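会社概要

ジョレロ株式会社(Jolero)について

当社は、人が手本を示すことによってロボットに作業を教える技術の研究、ならびに教示データの制作を行う企業です。家庭、宿泊施設、福祉施設などの生活空間で求められる細やかな作業を対象とし、機器メーカーおよび研究機関の皆様に、教示の設計から記録、検査までを一貫して提供しております。

沿革

当社は、遠隔操縦装置の設計に携わっていた技術者4名により設立されました。当初は工場向けの操縦装置を受託開発しておりましたが、生活支援分野からのご相談が増えたことを受け、教示業務を事業の中心に据えました。現在は90名の社員が、本社およびレルサイド教示センターの2拠点に勤務しております。

事業内容

直接教示
操作員がロボットの腕またはグリッパーに手を添え、動作の経路と力加減を直接伝えます。扉の開閉、ボタンの押下、食器の移動など、接触を伴う作業に適した方法です。

遠隔教示
自社開発の操縦装置「Hudec」を用い、操作員が手首カメラの映像を見ながらロボットを動かします。操作員の手の動きとグリッパーの開閉は、映像と同じ時刻情報のもとで記録されます。

データ検査サービス「Plenport」
記録した教示を操作員とは別の担当者が確認し、動作の中断や記録の欠落があるものを除いたうえで納品いたします。お客様が自社で収集されたデータの検査も承ります。

教示センターの設備

レルサイド教示センターには6室の教示室があり、台所、洗面所、居室などを想定した作業環境を整えております。台所作業の課題では、市販の家電製品を改造せずに使用することを原則としています。
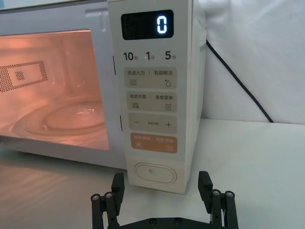
家電の操作部は、表示の言語もボタンの形状も製品ごとに異なります。当社では同じ課題を複数の機種で実施し、機器の位置や照明の条件も変更しながら教示を重ねております。

操作員の育成

教示の品質は、操作員の技量に大きく左右されます。新任の操作員には、単独で業務を担当する前に所定の研修課程の修了を義務づけております。課程の監修は教示部長ファルザナ・ワニガセカラ、実技指導は主任操作員エリケム・アチャンポンが担当しております。修了後も毎年6月に技能確認を実施し、その結果を担当課題の割り当てに反映しております。

見学および共同研究

教示センターの見学は、法人および教育機関の皆様を対象に、事前予約制で受け付けております。共同研究に関するご相談は、研究連携室(室長 ラニア・ベンサイド)までお寄せください。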